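Lip gloss

Lip gloss is a cosmetic worn on the lips to give them shine and, in many cases, a light tint. It is thinner and more slippery than lipstick and covers less. It is sold as a liquid or a soft solid, in tubes, small bottles, pots and squeeze tubes. Clear, tinted, pearly and glittery kinds are all common.

Composition

Most lip gloss is a blend of oils, waxes and thickeners. The shine comes mainly from oils and oil-like liquids that lie in a smooth layer over the skin. Polybutene is widely used for this and also gives the sticky feel many wearers complain of. Castor oil, lanolin and mineral oil are older choices that are still in use. A gloss holds much less wax than a lipstick, so it doesn't keep a molded shape.

Color comes from the same dyes and pigments used in lipstick, in smaller amounts. Mica gives a pearl effect. Flavor and scent are often added, with vanilla, mint and fruit the usual ones. Plumping glosses contain a mild irritant such as menthol, cinnamon oil or a pepper extract, which makes the lips tingle and swell slightly for a short time.

Packaging and applicators

The usual liquid gloss comes in a tube with a wand fixed to the cap. The wand carries either a flocked sponge tip, called a doe-foot when it is cut at a slant, or a small brush. A ring inside the neck, known as the wiper, scrapes extra product off as the wand is pulled out. The fit of the wiper has a large effect on how much gloss reaches the lips. Thick formulas need a wider one. 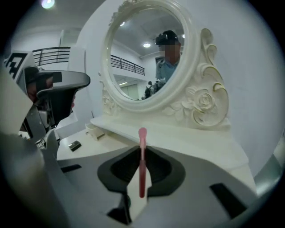
Squeeze tubes have a slanted plastic or metal end and no separate applicator. Pots are applied with a fingertip or a lip brush. Rollerball bottles suit only thin, oily formulas and are mostly used for flavored gloss.

Manufacture

The waxes are melted first and the oils stirred in. Pigment is ground into a portion of the oil beforehand, so that it spreads evenly and leaves no specks. Flavor goes in last, as the batch cools, since heat drives it off. Small makers often fill by hand. The Suldale workshop run by Mutua Magesa, for instance, filled 993 tubes in its first season and later moved to batches of 2,000. Larger plants use piston fillers, which handle thick liquids well.

Air bubbles are a common fault. They show clearly in a transparent tube and are removed by mixing under vacuum or by letting the batch stand warm before filling.

Use and storage

Gloss may be worn alone or over lipstick or lip liner. It wears off quickly and usually has to be put on again after eating or drinking. Hair tends to stick to it in wind.

Most makers advise throwing out an opened gloss after a year or so, or sooner if the smell changes or the oil separates. Shared applicators can pass on cold sores, and store testers are normally used with disposable wands.

See also

Lip balm
Lip liner
Lip stain
Lipstick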